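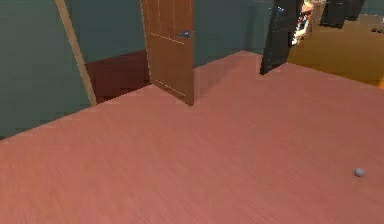

Figure 1. Simulated room with the pink floor, the grey ball and the doorways to the neighbouring rooms.

Driving a Simulated Robot by Hand: What We Learnt from Teleoperated Demonstrations
Feven Feyisa and Fikri Osman
Robotics project report, Stellholm

1. What we set out to do

We wanted to teach a robot to find its way through a house by showing it, with no route planner and no hand-written rules. One of us drives, the computer records what the robot sees and what the driver does, and a small network is trained to copy the driver. That is the whole idea, and we were both surprised by how much fun it was to work on!

Everything was done in simulation. Our simulator setup is called Trorneo, and the driving program we wrote on top of it is called Wullus (Fikri chose the name and won't say where it comes from). The driver sees only the robot's own view, with no map and no overhead picture, so the person never knows more than the network will.

2. Collecting the demonstrations

We used a gamepad. The left stick sets forward speed and the right stick sets the turn. Our first version used the arrow keys, and the recordings were horrible: full turn, nothing, full turn, nothing. The network copied this faithfully and wobbled down every passage. Changing to sticks was the best decision of the project.

We recorded 21 demonstrations, which gave us 2,591 pairs of view and stick position after we had thrown out the stretches where the driver was standing still thinking. Feven drove most of the room-to-room routes and Fikri did the corridors. Our styles are quite different — Feven turns early and wide, Fikri goes straight and then turns sharply — and we only noticed this when we plotted the stick values side by side.

The floor colours help the driver a great deal. In the room in Figure 1 the pink boards stop at maroon on one side and yellow on the other, so it is easy to tell which room you are heading for.

3. The corridor 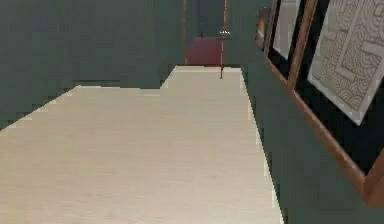
Figure 2. View along the corridor, with the two framed pictures on the right-hand wall.

The corridor was harder to drive than we expected. Both walls are the same dark green, and the left side of the floor has a notch in it which is easy to clip if you hug that wall. We agreed to use the dark red object at the far end as an aiming point and keep it near the middle of the view.

4. Results

We gave the trained network 8 test runs from starting points it had not seen. It finished 5 of them. Two of the failures were at doorways, where it seemed to hesitate between our two ways of turning, and the third was a slow drift into the corridor wall. We then added recordings where the driver starts badly placed and steers back to the middle, as suggested in our Usman course notes, and the drift got noticeably smaller. We ran out of time to repeat the full test.

5. Next steps

We would like one driver per route, more recovery recordings, and a go at the doorways in both directions. The Wullus code and all the recordings are in the shared project folder.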